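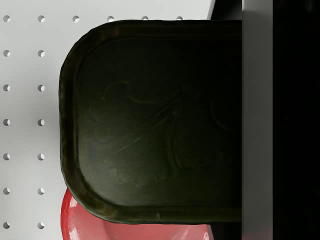
Roxana Betancur writes that her written question came back marked "inadmissible in part" and wants to know which part she is allowed to send again. Her case is covered under partial refusals. The rest of the page deals with written questions to the Remano Regional Executive in general.

Who can submit a written question?

Any member of the Assembly, any political group, and any resident acting through a petition with at least 1000 valid signatures. A resident question is handled under the same rules as a member question once the signatures have been checked.

What is the length limit?

The text may not exceed 260 words, including footnotes. The title is not counted. Attachments are accepted but are not published, and the Executive is not required to respond to points raised only in an attachment.

How many separate points can one question contain?

Up to five, numbered. Points beyond the fifth are removed by the Table Office before the question is forwarded. Subpoints marked with letters count as points.

What does "inadmissible in part" mean?

The Table Office has found that one or more numbered points fall outside the powers of the Executive, concern a pending court case, or repeat a question answered in the same session. The remaining points go forward as submitted. The notice lists each refused point and the rule applied to it.

Can a refused point be submitted again?

Yes, if the wording has changed enough to remove the ground for refusal. A point refused as a repeat can be sent again in the next session with no changes. A point refused over a court case has to wait for the final ruling.

Does a new version lose its place in line?

It does. Only the accepted points keep the original filing date.

When is an answer due?

Priority questions: three weeks from forwarding. All others: six weeks. The clock stops during the August recess and does not stop for public holidays. Each member may file one priority question a month.

What happens if the deadline passes?

The question is placed on the agenda of the responsible committee at its next regular meeting. The member may speak to it for two minutes. Resident questions are read out by the chair.

The answer does not address what was asked. Is there a remedy?

A request for completion can be filed once per question, in no more than 100 words. It must cite the numbered point that was left open. Disagreement with the content of an answer is not a ground for completion — a new question is needed for that.

Where are answers published?

In the Nina register, under the filing number. Answers from before the register opened are held on paper in the Assembly library and can be read there on request. Translations are added later and may carry a different publication date.

Can a question be withdrawn?

At any time before the answer is signed. The title stays in the register with the note "withdrawn."

Section on resident questions revised in April. Corrections to this page: Anselmo Arango, Table Office.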